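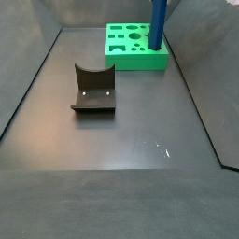 Thread: fits, clearances, and why the part that measured fine won't go in

1/ A fit is the relationship between two parts, usually something that goes in and something it goes into. Neither part has a fit by itself. A drawing that gives the size of a pin and says nothing about the hole hasn't told you how the joint will behave.

2/ Three families. Clearance fit: the inner part is always smaller. Interference fit: the inner part is always larger and has to be pressed or shrunk in. Transition fit: could be either, depending on which two parts you pick up.

3/ Nominal size is a label. A 10 mm hole made to H7 can be anything from 10.000 to 10.015 mm. A 10 mm shaft made to g6 can be anything from 9.986 to 9.995 mm. Put those together and the clearance runs from 0.005 to 0.029 mm. Every one of those pairs is in spec, and they don't feel the same in the hand.

4/ Begoñe Montes taught the evening fitting class at Indonton when I took it. Her rule was to write down the largest and smallest clearance before touching a machine. I still have the July notebook. It's mostly subtraction.

5/ Round parts are forgiving in one way: rotation doesn't matter. Give the part flat sides and you add an angle that has to be right as well. The closer the fit, the smaller the angular error you can get away with at entry. The position can be perfect and the part still sits on top of the hole. 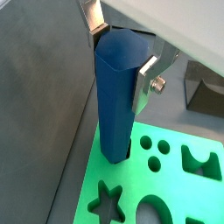

Does a longer part need more clearance than a short one?

Usually more, if the hole is deep as well. Length of engagement is what counts. Straightness error adds up along the part, and a slight bow that never matters in a 5 mm deep hole can take up all the clearance in a 50 mm one. A long part in a shallow hole hardly notices.

6/ Same geometry, bigger: drawers. A drawer that is wide and shallow front to back will rack if you pull on one side. It tips until two opposite corners touch, and friction does the rest. I measured one in the old Fülöp sideboard at 1,384 mm wide. It has two handles and you need both.

7/ Fixes for racking, in the order I'd try them: wax the runners, pull from the center, add a center guide, reduce the side clearance. That last one sounds backward. Less side clearance means less tilt before the corners touch, so the drawer stays straighter.

8/ Edges. A small chamfer on the end of the inner part, or around the mouth of the hole, turns a sideways error into a sideways push. 0.5 mm at 45 degrees will forgive nearly 0.5 mm of misplacement. Put one on both parts and the two allowances add.
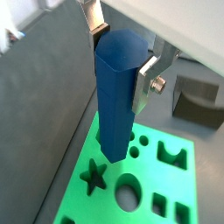

9/ Chamfers do much less for tilt. If the part enters crooked, it touches one side at the mouth and the other side lower down, and pushing harder only loads those two contacts. Back it out, straighten it, start again with light pressure.

10/ Temperature. Aluminum grows about 0.023 mm per meter per degree C. A 2,000 mm aluminum rail that warms up by 20 degrees gets 0.92 mm longer. If both ends are screwed down tight, it will bow. Slot the holes at one end.

11/ Rigid PVC is closer to 0.06 mm per meter per degree, though it varies by compound. I have a 2,860 mm run of PVC trim on the south wall of the Uddale shed. Same 20 degrees, 3.4 mm. I left 2 mm at the end the first time and it buckled by the second summer.

12/ Wood barely moves with temperature but moves a lot with humidity, and nearly all of it is across the grain. A flat-sawn oak board 300 mm wide can change by more than 4 mm if its moisture content shifts four percentage points. This is why panels float in their grooves. Don't glue them.

13/ Measuring. A caliper reading inside a small hole is nearly always low, as the jaws have flats that bridge the curve. Use pin gauges if you have them. Hedvika Skála at the Weltport tool library lends a set by the day and wants them back oiled.

14/ Paint and powder coat count too. 0.08 mm of powder on every surface takes 0.16 mm off a hole diameter and puts 0.16 mm on a shaft. Mask the fit surfaces or allow for 0.32 mm across the pair.

15/ Next thread is press fits in soft plastics, where the plastic creeps and the numbers you started with stop applying after a few months.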